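Trommel auf, Trommel zu

Schnell zwischen zwei Schichten getippt, also bitte keine Schönheitspreise erwarten. Ein paar von euch hatten gefragt, wie es bei uns in der Wäscherei läuft seit der Umstellung. Kurz: geht so. Lang: siehe unten.

Seit Mai haben wir die neue Steuerung von Ilteck. Vorher war das ein Whiteboard, ein Stapel Zettel und wer gerade am lautesten rufen konnte. Jetzt sagt ein Bildschirm an, welcher Posten als nächstes dran ist. An guten Tagen gehen 381 Posten durch, an schlechten 369, und den Unterschied merkt man in den Beinen null. Der Chef merkt ihn schon, der hat die Kurve ja auf dem Handy.

Was weg ist: das Sortieren nach Gefühl. Ich konnte früher am Griff sagen, ob ein Sack Küche oder Pflege ist. Kann ich immer noch, interessiert bloß keinen mehr, der Scanner piept und fertig. Erst war ich sauer. Dann drei Wochen später die Schulter, die auf einmal nachts Ruhe gab. Also gut. Ein Punkt für den Scanner.

Was dazugekommen ist: warten. Klingt erstmal schön. Ist es nicht. Früher war Leerlauf = Kaffee und quatschen, jetzt ist Leerlauf ein gelber Balken, und wenn der zu lange gelb bleibt, will jemand aus Arnberg wissen warum. Die sitzen da im Büro der Zentrale und haben vermutlich noch nie ein nasses Laken aus einer Maschine gezerrt. Am Mittwoch hab ich am Telefon erklärt, das ich auf dem Klo war. Mit 100 Prozent ehrlicher Stimme. War dann auch Ruhe.

Dazu die Sache mit den Stunden. Entlassen wurde keiner, das stimmt, das muss man fairerweise sagen. Aber zwei Stellen sind nicht nachbesetzt worden und die Spätschicht ist dünner als früher. Wer da ist, macht jetzt Aufsicht, heißt: dasselbe wie vorher plus Störungsmeldungen. Mehr Geld gab es dafür noch nicht. "Wird geprüft." Prüft mal schön.

Und die Einweisung von Trellik, die liefern die Software für die Störungen, ging bis zu 2 Stunden, je nachdem wer gerade vorne stand. Folien, Folien, ein Video. Die Fragen, die wir hatten (was mache ich, wenn sich ein Bezug um alles andere wickelt??), standen auf keiner drauf.

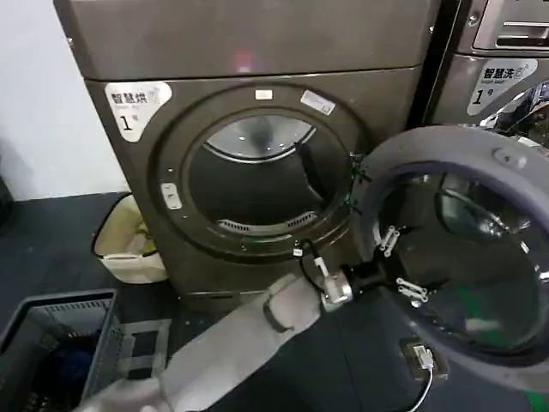
Mein Thema bleibt der Trockner. Beim Waschen kommt die Automatik inzwischen ganz gut klar, Programm rein, Dosierung stimmt, kann man nicht meckern. Trocknen ist Handarbeit geblieben, im Kopf jedenfalls. Das fängt bei der Tür an: großes rundes Ding, die schwingt weit nach rechts auf und nimmt einem den halben Platz vor der Waschmaschine daneben weg. Dann das Sieb unten an der Öffnung, das der Bildschirm nicht auf dem Zettel hat. Ich guck da jedesmal rein. Fusseln sind dem System egal, mir nicht.

Eine Kollegin meinte neulich, in fünf Jahren stehen wir alle nur noch daneben und nicken. Kann sein. Ich glaub eher, wir laufen dann den Störungen hinterher, von einer Halle zur nächsten. Fahmy, die andere Wäscherei im Gewerbegebiet, macht das wohl schon so, ein Team für mehrere Standorte. Die einen finden's super, die anderen haben gekündigt. Mehr weiß ich auch nicht, nur Raucherecke.

So, Pause ist rum, gelber Balken. Zum Schichtplan schreib ich nächstes mal was, da hat sich auch einiges getan.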